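Wulteo opens its doors in May, and I can't wait to show you round

Press release, 29/03/2024

I've been sitting on this news all winter, so forgive me if I rush it. Wulteo, our new guesthouse on the river side of Kotirel, takes its first guests in May, and the booking page is live from today!

Some of you know me from Piątek, the little place up the hill that I've run with my family for years. It has 4 rooms, one temperamental boiler and a breakfast table that people refuse to leave. Wulteo is its bigger sister. The building was a grain store and then a school for dancing (the mirrors are still in the back hall, and I've kept them), and it stood shut for a long while before we got the keys.

We've got beds for 75 guests now, which still makes me gulp a bit when I say it out loud. There are doubles, family rooms with bunks, and a handful of singles on the top floor for walkers who want a quiet night and don't mind the stairs. Every room has a proper desk, a kettle and windows that open. I was very stubborn about the windows. 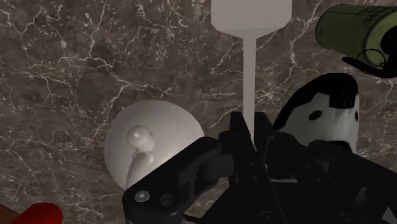 Breakfast runs from seven until eleven and it's included whatever room you book. I've nicked the best bits from Piątek: the plum jam, the rye bread, eggs however you like them. Supper is on most evenings too, with one soup, two mains and a pudding, and if you're coming in on the late train just ring ahead and we'll keep a plate for you.

The station is 800 metres away on the flat, so you can manage it with a suitcase. Drivers can park in the yard behind us free of charge, and there's a locked shed for bikes with a tap outside for muddy ones. Dogs are welcome downstairs, where the floors are tiled and the rooms open straight on to the garden.

The building work was done by Enov, who put up with me changing my mind over the staircase more than once. They also found the old loading hatch behind a plaster wall, and it's now the window seat in the reading room. Go and sit in it before somebody else does.

Anyone who has stayed at Piątek before can use the code 3447 when booking, and we'll take the second night at half price through to the end of May. It works for rooms at Wulteo only, and you'll need to book through our own website or by phone.

Journalists and travel writers who'd like to visit before we open, please drop me a line through the contact page and I'll put the coffee on.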